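The Celska Protocol

1. Intake

The subject presented in February 2020 with dry, scaling patches on both forearms. Onset was gradual. The subject reported no new soap, no new detergent and no travel, and then, on the second reading of the form, added one item in the margin: moved to Drullow.

The clinic at Drullow used a standard form with eleven fields. Field eight asked what made the itching worse. The subject wrote "evenings." The nurse crossed this out and wrote "heat."

Treatment was a plain ointment, sold under the name Celska, applied twice daily to damp skin. The tube carried a label from Nimetier, the pharmacy on the ground floor. The instructions said to use a fingertip's length per forearm and to wait before dressing.

The subject waited at the kitchen table with both sleeves rolled up. The radiator ticked. Over the course of the first tube the subject learned the schedule of the upstairs neighbor: water, footsteps, a door, water.
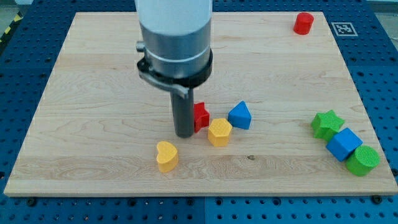
2. Follow-up

By March the left forearm had cleared. The right had not. The doctor measured the remaining patch, over two inches across, and asked whether both arms were being treated the same way.

The subject said yes. This was inaccurate. The subject was right-handed, and the right arm was done second, with the left hand, usually after the telephone had rung. The calls came from Skoryk, where the subject had lived before. They were short. During them the ointment sat open on the table and the skin dried.

The doctor wrote "continue."

3. Adjustment

That evening the order was reversed, right arm first. The telephone rang while the left was still untreated. The subject let it ring, finished the arm, replaced the cap and waited the full time with the sleeves up.

Upstairs the water ran, then the footsteps crossed. The subject washed the ointment off one finger and dialed Skoryk.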